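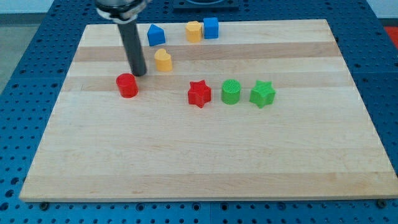
Figure 3. Eight blocks on the maple board, two in each of four colours. The yellow octagon and the blue cube are the pair standing side by side, almost touching.

4. What the blocks were called

4.1 Materials and layout

The sorting results in Section 3 took for granted that the people doing the sorting agreed on what they were sorting. The present section withdraws that assumption. It deals with the names that participants gave to the Dotico blocks, first one at a time and then when several were lying together on the board, and with the amount of trouble a roof can cause.

The blocks are small, plastic and easily mistaken for sweets, a point on which the ethics form was amended after the pilot in March. Each is a short solid with a recognisable outline, in red, yellow, blue or green. The surfaces carry a fine layered texture which several participants rubbed with a thumb while thinking, and which we came to regard as a feature of the set. It gives people something to do during a silence.

All layouts were made on the same cutting board, built up from long strips of maple in alternating pale cream and darker honey-beige. We chose it over a plain white sheet for two reasons, one of them respectable. The respectable reason is that all four colours stand out against it. The other is that a cutting board invites people to reach over and move things, where a white sheet makes them sit back and wait to be told what is being measured. In the pilot we used a sheet of grey card and obtained some very polite data.

The layout in Figure 3 is the one we refer to as Layout C. The positions are deliberately uneven. An earlier version of the layout had the blocks in two rows, and participants read them off from left to right in the manner of someone checking a delivery, giving each one the shortest word that would get them to the next. Scattering the blocks slowed everybody down and roughly doubled the quantity of grumbling, which was coded separately (Appendix B).

4.2 Procedure

Twenty-six adults took part in Cuvurstead in June 2019. They were recruited through a notice in the library, where the word "blocks" seems to have put off anyone in a hurry. Sessions were run by Baird and Yap and transcribed by Dow, who did not see the layouts until the transcripts were complete and had formed some surprising ideas about them.

In the first part, blocks were handed over singly and the participant was asked, "What would you call this?" In the second, the participant was shown a full layout and asked to tell a second person, seated with their back to the board, how to find a given block. The second person then turned round and pointed. No list of approved shape names was supplied, and requests for one were declined with as much warmth as the script allowed.

We counted as a separate wording any phrase that differed in its nouns or adjectives. Differences in hesitation, apology and swearing were ignored. On this basis the two parts together produced 401 distinct wordings, well above what the scheme inherited from the Ramalho study had been built to hold. That scheme has slots for colour, shape and size. It has none for "the one my brother would have lost first", and Ogilvie spent much of the summer building an extension for it.

4.3 Single blocks

Two of the blocks behaved as a designer would wish. The cube was called a cube, a square, a block or, by one retired surveyor, a regular hexahedron, followed by a pause in which we were invited to be impressed. The heart was called a heart. It was called a heart whichever way up it was handed over, including point upwards, when it might reasonably have been taken for a turnip. Recognition was so quick that for several participants the name came before the question had been finished.

The remaining blocks were less obliging. The octagon gave the widest spread. Everybody could see that it had several flat faces, and very few were prepared to commit themselves on how many. The common answer was to begin with a confident "It's a..." and then to turn the block in the fingers, counting under the breath and losing the starting face. "Hexagon" was offered freely and withdrawn nearly as often. A second strategy was to leave geometry altogether and call it a nut, a stop sign or a threepenny bit. Participants who chose the stop sign were then troubled by its being yellow, and said so at length. Those who chose the threepenny bit were untroubled by its having had twelve sides.

The peaked block divided the group in a way we had not planned for. In our own working papers it is the pentagon, after its outline. To most participants it was a house, and a house it remained. A few called it a pentagon and, when asked in the second part to direct someone else to it, quietly changed to house. Only one person went the other way, on the grounds that a house would have a chimney. We record this objection because it was repeated in the debrief, in the corridor and by email.

4.4 Blocks in company

Names shifted once there were neighbours. This is the familiar finding that people say as much as is needed to pick a thing out, and our participants did so, with lapses. In Layout C there are two blue blocks, so "the blue one" will not do. "The blue house" will, and it was the usual choice for the peaked block. The adjective was strictly idle there, as one house is all the layout contains, but almost everyone put it in. We had expected colour to be dropped whenever the shape was enough. It was dropped in a minority of cases, mainly by participants who had told us beforehand that they were good at giving directions.

The two yellow blocks showed the same habit from the other side. The heart could be found by the word "heart" alone, and was nonetheless "the yellow heart" to most. The octagon, whose shape word was causing pain, was frequently reduced to "the yellow one that isn't the heart". Räsänen has argued that this is a perfectly efficient description. It also has the advantage of making no claims about the number of sides.

Position was used sparingly until two blocks stood close together. The octagon and the blue cube, near the far edge of the board, attracted a small literature of their own. They were "the two having a chat", "the pair at the back" and "the ones queuing". Once a pair had been named as a pair, its members were described in terms of each other: the cube became "the blue one of those two", although it could have been identified perfectly well without its companion. One participant, asked to direct her partner to the cube, began by finding the octagon, explained that it was not the one wanted, and only then moved along. The partner pointed to the octagon.

"Back" and "front" deserve a warning. We had supposed that the far edge of the board was the back. So did most people. A handful used "top", as if the board were a page, and two pairs worked for some time with one member saying "top" and the other looking for whichever block was tallest. Neither pair noticed the source of the trouble. Both blamed the octagon.

4.5 The maple strips

We had given no thought to the strips as anything more than a pleasant surface. Participants had other ideas. Running from left to right, the alternating bands offer something close to ruled paper, and a number of people began to use them as such: "on the pale line", "two stripes nearer me". This might have been a useful system had the tones been further apart. As it was, what one person called the dark strip the other was quite likely to call the other light one, and the partner, turning round, had to choose between believing the instruction and believing the board.

Wordings that mentioned a strip led to longer exchanges than those that did not. We would not lean on this result, as strips were mostly called in when everything else had failed. A repeat of the study with a board of a single tone is planned under the Nosura grant, provided that the board can be bought through the university's ordering system, which currently lists it under catering.

4.6 Notes on coding

Two coders, Baird and Ogilvie, worked through the transcripts independently. Disagreements fell into two kinds. The first concerned comparisons such as "like a little nut", which could be read as a shape or as a thing. These were settled by treating all comparisons as things, a rule that is easy to apply and has few other merits. The second concerned size. Participants often put "little" in front of a block's name even though no block on the board was being contrasted with a larger one, and the coders differed over whether this was description or affection. The hearts and the houses were little. The cube, so far as we can find, was never little to anybody.

Both readings have been kept in the released data, in adjacent columns, and Table 5 gives the figures each way. The choice does not alter the main comparison between single blocks and blocks in company. It does alter the ranking of the octagon, which moves from last to second last.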